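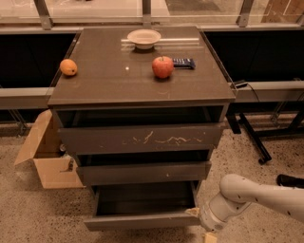

Drawer cabinet with a bowl and fruit on top, open day at Brulivska, 2020-11-15

I went to the open day of Brulivska because I need new furniture for my kitchen, and the invitation said visitors may open and touch everything. The workshop is at the end of Kuvov Street, behind the bus garage. By tram it took me 30 minutes from the center, and then I walked a little in the wrong direction.

Brulivska makes small storage furniture and also repairs old pieces. The tour started in the cutting room, but the machines were switched off for the visitors, so we only listened to the explanation. I understood perhaps half of it. After this we went to the rooms where the finished and the used furniture is kept, and there I stayed much longer than I planned.

The piece I liked most was a low cabinet with drawers, dark gray-brown, standing on a speckled beige floor. On the top were a pale bowl with a wide rim, a red apple, an orange and a snack bar in a dark blue wrapper. The top is smooth and a little shiny, so it catches the light from the room. I would like such a surface at home, but I am afraid every fingerprint will show.

The front of the top drawer has light scratches, mostly in the middle and on the right half. I asked if they can be removed. The answer was that a wax stick of the right color hides them, and a new front costs 74. For me the wax is enough. There is also a thin lip along the front edge of the top, above the first drawer – I find this practical, my pencils always roll down from the table.

I tried the drawers several times. They moved well, but the lowest one needed a stronger pull. The guide told us to put heavy things at the bottom and never to leave all the drawers open when the cabinet is full, it can fall forward. At home I have done this wrong for years.

In the next room was the Flustasier line, which is tall and narrow and made for corridors. It is nice, but over 60 in depth with the doors open, and my corridor is too small for this.

Coffee was served in the yard. The next open day is in March. If you want to go, bring the measurements of your room. I forgot mine and now I must write them an email.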